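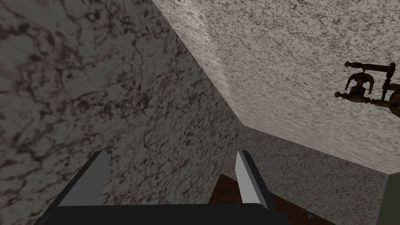
2. What we did at Skikby

Our group (Maarja Jaunzems, Yasuo Arai and me, Priit Siliņa) spent 10 days with the fittings team at Skikby in April. They are getting ready to bring in a robot arm for handling taps and valves, and at this stage all of its practice happens in simulation. The view is the one the gripper has, with both fingers open and a bronze-brown fitting over to the right. The walls look like marble and speckled stone, much fancier than the real workshop!

3. What changes for the staff

We talked to 4 people on the team and loved every minute of it. Inese Dambrauskienė has sorted fittings by hand for years and now spends her mornings going through simulated runs - 2,442 of them by the time we left. She marks the grips she would never use herself. Her wrists hurt less, she told us, but she misses chatting at the bench.

Two others worried about their hours. The manager has promised 3 months of paid training, and we think it should be put in writing.

4. What we would still like to find out

Who decides when the arm is ready? The fitters think they should have a say, and so do we. We would love to go back and ask again once it is running on the shop floor.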